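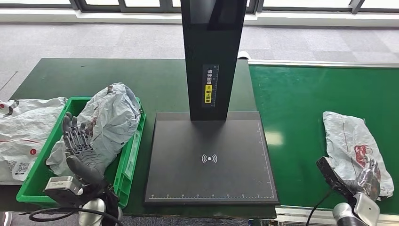 Search this diary... Go

Print | E-mail

November, late

The kettle parcel still hasn't come. The tracking page has said "arriving shortly" for so long that I've stopped reading it as English. Cheema swear it left their depot, and when I rang, the woman told me 400 grams of cardboard had been "optimised" out of my order. I asked if the kettle had been optimised out as well. She put me on hold.

Hawi Yilma came by after lunch, very pleased with Flodis, the new refill scheme in Plendcombe. You pay $20 to join, they send your washing powder in a pouch, and you post the pouch back for recycling. I asked where the pouch goes. She didn't know, but there's a leaf on it. There's always a leaf on it. I'd like one person to show me a park bench and say which pouches it used to be.

I know I sound sour. I did try to do the sums tonight, on the back of the rates notice. Their leaflet says 2,000 households have signed up and that waste is down "by up to 100 per cent", a figure which also covers nothing at all. No mention of the van. I'd guess my own posted shopping is around half my bin, mostly the soft crackly stuff the council won't take in the yellow lid and the supermarket stopped taking at the door.

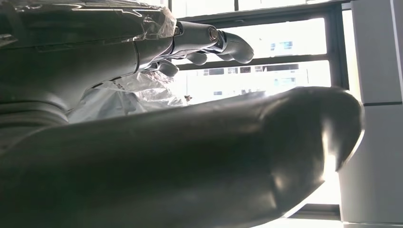
Crinkled clear plastic, top left, in the light.

Costel Berisha reckons I should just go back to the shops. Fine, but which ones? The hardware place has turned into a gym and the chemist sells mostly candles. He drove to Ziltholm for a tap washer and came home with a whole tap, wrapped twice. He's very happy with the tap.

Rinsed out the old powder box and put the pegs in it. Might say yes to Hawi's pouch for one month, if only so I can complain about it properly. She wants an answer by the time we do the jam.

Made tea in a saucepan again. It tastes of soup. Rain on and off, gutters holding so far, and the bottom of the back door has swollen, so I'll have to plane it before Mum's visit.

Print | E-mail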